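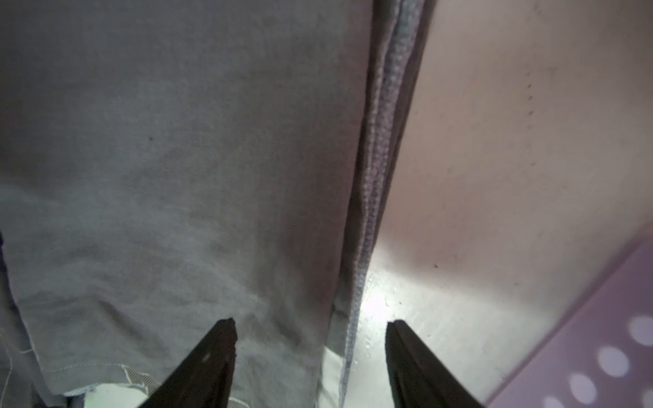
Gray cotton with a woven cord and a stitched seam.

Search articles Enter keyword Go
2024-06-16
By Bianka Hegyi

Cords are the first thing Gyula Vass checks when a gray garment reaches the folding table. A cord left slack over an edge adds a ridge, and the ridge carries through every layer placed on top. His method at Szalai, a textile-care workshop handling some 4,000 pieces a month, is to lay the cord straight along the fabric, flatten the seams by hand and fold toward the thicker side.

Knits and towels are stacked separately. Knits get 2 folds lengthwise and one across. Towels are folded in thirds — the hem always inside. 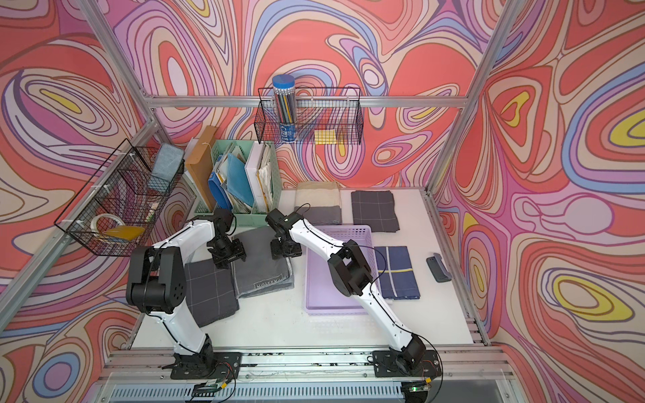 Gray cloths and a beige folded towel on the white tabletop. The lettering reads "PASSION."

Printed pieces are folded with the print facing out, so that the layers do not rub against it. Grid-patterned cloth is simpler to square up: the lines serve as a guide.

Baskets matter more than most households assume. Vass prefers perforated plastic walls, which let air reach the cloth from the side.

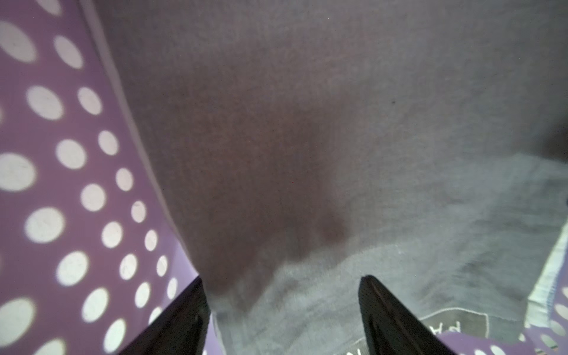 He fills a basket to two-thirds and puts heavy items at the bottom. Folded stacks go in on edge, with a gap of 12 millimeters at the wall.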